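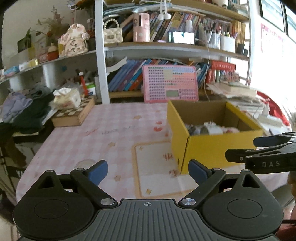 Page last updated: November, 16:40

Zeltix publishes first results from household chores study

Machines can tidy a table, but not yet a home, Plunley trial finds

PLUNLEY – Zeltix has today published the first results of its study into whether machines can carry out ordinary household and shop-floor chores without help. The findings show steady progress on simple, repeated jobs and a wide gap on the mixed, untidy work that takes up most of the time people spend on housework.

The study covered 2656 attempts at everyday chores. The machines finished 1526 of them without a person stepping in. The remainder were stopped by a supervisor, abandoned by the machine or completed to a standard that the household or shop would not accept.

The work was carried out in lived-in rooms in Plunley and in the stockroom and sales area of Cloutier, the homeware retailer. Rooms were used as they stood. Households were asked not to clear up beforehand, and the shop kept to its usual opening hours throughout.

Hakim Teoh, Director of Research at Zeltix, said: "The question we are asked most often is a plain one: can it do the chores yet? Our answer today is that it can do some of them, in some rooms, at a pace most people would find slow. We think the public is better served by that answer than by a film of a single good attempt."

Why the family table is difficult

Much of the household part of the study concerned tables and the shelves beside them. A table in regular use may hold stationery, a tissue box, papers, a charger and something made of glass, all within reach of one another. Each has to be held in a different way. Rolls of decorative tape in an open cardboard box must be picked out singly, while the soft toy lying with them gives way under the jaws. Clear glass remains hard for the machines to find at all, particularly on a checked or patterned cloth.

Folded clothes were a further source of difficulty. The machines were able to lift a single garment from a pile in most sessions, but frequently brought a second one with it. Putting the pile away in the correct drawer, in the order the household preferred, was not achieved reliably in any home.

Shelves gave mixed results. Returning a book to an open space was among the stronger tasks. Returning it to a tightly packed row was among the weakest, as the neighbouring books have to be held back while the gap is used. Cables hanging near a shelf or crossing a worktop also led to a number of early stops.

Larasati Gunawan, who leads the household programme, said: "People do not notice how many decisions they make when they clear a table for supper. They know the earphones belong to their daughter, that the note on the board must stay where it is and that the papers at the back are not rubbish. We can teach a machine to grasp each of those things. Teaching it what to leave alone is a longer job."

Results on the shop floor

The shop-floor part of the study produced higher rates of completion. At Cloutier, the machines were given three duties: moving boxed goods from a trolley to a shelf, facing products forward and removing empty packaging. Boxed goods of regular shape were handled well. Loose, soft or hanging goods were not, and the machines were withdrawn from the sales area at busy periods at the request of the branch.

Zahira Krishnan, Head of Store Operations at Cloutier, said: "Our colleagues found the equipment useful for the early shelf work before the doors open at 8am. It did not replace anybody's shift and we would not have agreed to a trial on that basis. Once customers have been through an aisle, a person is still much quicker at putting it right."

How the study was carried out

Each task was first performed by people using hand-held grippers, so that the movements of a practised hand could be recorded in the same rooms and on the same objects. The machines were then trained on those recordings and tested separately. A total of 380 different household and shop items were included. No item was bought for the purpose, and none was marked or altered to make it easier to see.

Attempts were judged by assessors from Pramard, a testing consultancy, who were not told which version of the software was in use. An attempt counted as complete only if the item ended in the right place, undamaged, with nothing else knocked or moved in the course of the work. Time taken was recorded but did not affect the result.

Stepan Demchenko, Principal Assessor at Pramard, said: "We asked for a strict definition and Zeltix accepted it. Under a looser one, where a toppled pen pot is forgiven, the headline figure would be noticeably higher. Householders told us that they do not forgive the pen pot, and so the stricter rule was kept."

Next steps

Zeltix will begin a second phase of the study with the same households. It will concentrate on five chores chosen by the participants themselves: clearing a table, sorting clean laundry, refilling a shelf, wiping a surface around objects left in place, and packing a box for storage. Cloutier has agreed to take part again, with the addition of a returns desk.

The company does not intend to offer a household product on the basis of the present results. It will publish the outcome of the second phase in full, including tasks in which no attempt was completed.

Adeel Sethi, Chief Executive of Zeltix, said: "We are grateful to the families in Plunley who opened their homes to us and to the staff at Cloutier. Their patience has given us a fair account of where this work stands. There is a good deal still to do before we could recommend a machine of this kind for general use in the home."

Notes to editors

1. The completion figure covers household and shop-floor attempts together. Separate tables are included in the full report, which is available from the Zeltix press office on request.

2. Participating households were paid for their time and could end a session at any point. Addresses and family names will not be released.

3. Requests to interview Hakim Teoh or Larasati Gunawan should be made through the Zeltix press office. Questions on the method of assessment should be sent to Pramard.

4. Zeltix develops and tests handling equipment for homes and shops. Its research office is in Plunley.

ENDS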